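Notas da bancada — cadeados, chaves e a lista de setembro

Boletim interno Frade, secção de recolha

Vai depressa porque a reunião com a Sasent é às 15h e ainda tenho de fechar a folha dos turnos. Quem só quiser os números: 124 episódios aceites na tarefa dos cadeados, objetivo 200. Faltam os que faltam. O resto é para quem se senta à bancada, e para quem anota.

Primeiro ponto, a tarefa em si. Continua a ser a mesma: um braço segura o cadeado, o outro leva a chave, mete, roda, abre, pousa. No papel são cinco passos. Na teleoperação é um bocado mais chato, toda a gente já percebeu, sobretudo o momento em que a chave chega perto da fechadura e as duas mãos do operador querem mexer-se ao mesmo tempo. Não mexam as duas. O braço que segura fica quieto, o outro é que procura. Parece óbvio mas metade dos episódios rejeitados da semana passada são isto — os dois braços a dançar um à volta do outro e o modelo depois aprende a dançar também.
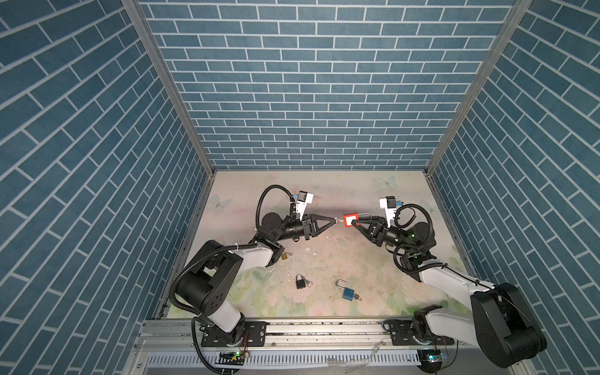 Pausas. O pessoal da Trosari, que treina o modelo, voltou a pedir menos pausas longas. Uma hesitação curta antes de inserir é boa, mostra o alinhamento. Quinze segundos parado a pensar na vida não é boa. Se precisarem de pensar, parem a gravação e recomecem do início, não deixem o episódio a correr. E não cortem depois à mão, que os tempos das câmaras ficam desencontrados e alguém (eu) passa a tarde a procurar onde.

Segundo ponto: variação. A primeira leva ficou demasiado certinha. Cadeado sempre no mesmo sítio, chave sempre do mesmo lado, mesma orientação. O resultado foi um modelo muito bom num único ponto da bancada e perdido a um palmo dali. Desde quarta-feira a regra é:

- mudar a posição dos cadeados entre episódios, todos, mesmo os que não vão ser usados
- alternar o braço que segura e o braço que leva a chave
- cadeados em pé, deitados, virados para trás. Vale tudo desde que a pinça lá chegue
- chave às vezes solta, às vezes já no cadeado
- os outros cadeados ficam à vista, não se arrumam. Queremos que ele escolha o certo no meio dos errados

Este último ponto deu discussão. A Stakcombe, que nos passou o protocolo original, tinha tudo limpo, um objeto de cada vez. Percebo a ideia, é mais rápido e as anotações saem sem dúvidas. Mas o cliente não vai ter uma bancada limpa, vai ter uma gaveta. Ficou decidido assim e se os resultados piorarem volta-se atrás.

Uma coisa que correu bem: as instruções em texto por cor. «Abre o cadeado vermelho», «pega no cadeado azul», «pousa a chave ao lado do preto». Curtas, um verbo, uma cor. Quem anota agradece. Evitem «o da direita» porque direita de quem, da câmara, do operador, do braço? Tivemos 40 episódios com essa confusão e foram todos reanotados, um por um. Não quero repetir.

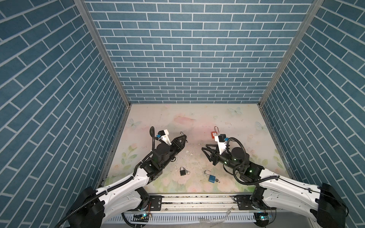 Terceiro ponto, os falhanços. Guardar! Já disse isto e volto a dizer. Se a chave cai, se a pinça fecha no ar, se o cadeado roda e foge, continuem e recuperem. Um episódio em que o operador deixa cair a chave, volta a apanhá-la e acaba a tarefa vale mais do que outro perfeitinho igual aos anteriores. Marca-se na folha com a letra R, de recuperado. Se não dá para recuperar, letra F e segue. O que não pode é apagar. Na segunda leva desapareceram vários e só soube porque a numeração saltava.

As chaves mal apanhadas são o nosso maior problema, de longe. Peça fina, pousada numa superfície plana, pinça paralela. O truque da Judite Frade é apanhar pelo aro quando há aro e corrigir o ângulo no ar, com a ajuda do outro braço se for preciso. Demora mais mas falha menos. Ela fez uma sessão inteira assim e quase não teve letras F, por isso peçam-lhe que mostre, está cá de manhã.

Para quem anota: a fronteira entre «aproximar» e «inserir» é o primeiro contacto da ponta da chave com o cadeado, nao é quando ela entra. Havia duas versões disto a circular, a boa é esta. E «pousar» acaba quando a pinça abre e se afasta, não quando o cadeado toca no tapete. Se as vistas de cima não derem para decidir, vão à câmara do pulso, que quase sempre resolve.

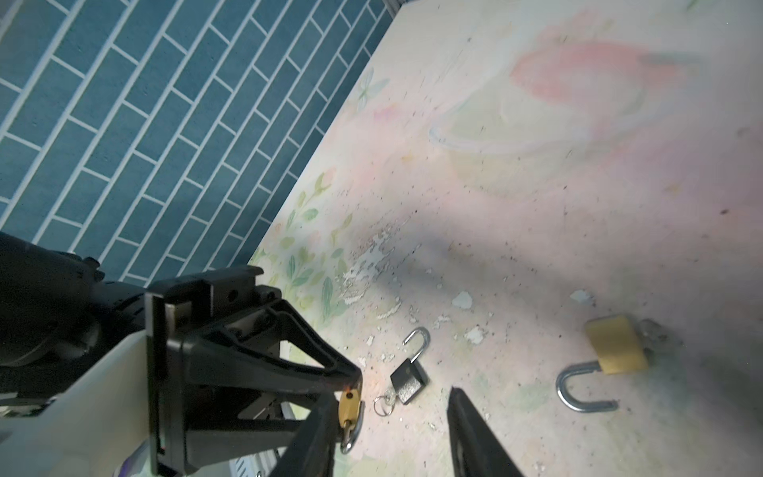

Vista do pulso: cadeado pequeno de latão na pinça, o preto e o de latão maior em baixo, no tapete.

Sobre as câmaras do pulso, já agora. Antes de cada sessão abrir as duas imagens e confirmar que se vêem os dedos da pinça. Leva cinco segundos. Se um suporte ficou torto depois de um toque, a sessão inteira sai com outro enquadramento e não há maneira de compensar isso depois. Também ver o foco, e ver se os cabos não puxam quando o braço estica todo para o fundo.

Limpeza: passar um pano no tapete no fim do turno. As migalhas brancas não estragam os dados, até dão variedade, mas entram na pinça e a pinça depois não fecha bem. O tapete em si fica como está, não o troquem a meio da leva. Quando chegar a próxima tarefa logo se vê se muda o fundo.

Turnos até ao fim do mês: blocos de 5 episódios e descanso. Não é simpatia, é que a partir daí a qualidade cai e nota-se nas trajetórias, ficam aos solavancos. Quem quiser trocar de turno troca, mas escreve na folha quem esteve mesmo sentado. O nome do operador vai nos metadados e a Trosari usa-o para separar treino e teste.

O que vem a seguir, se a Sasent confirmar hoje: fechar os cadeados, e não só abrir. Parece mais fácil. Tenho dúvidas, porque é preciso força no arco e os braços não gostam de empurrar um contra o outro. Vamos fazer uns ensaios primeiro, sem contar para o objetivo, e depois escrevo o protocolo com calma.

Dúvidas na folha, coluna da direita, ou apanhem-me no corredor depois das 16h30. A versão nova das intruções de anotação fica na pasta partilhada ainda hoje, a antiga é para deitar fora.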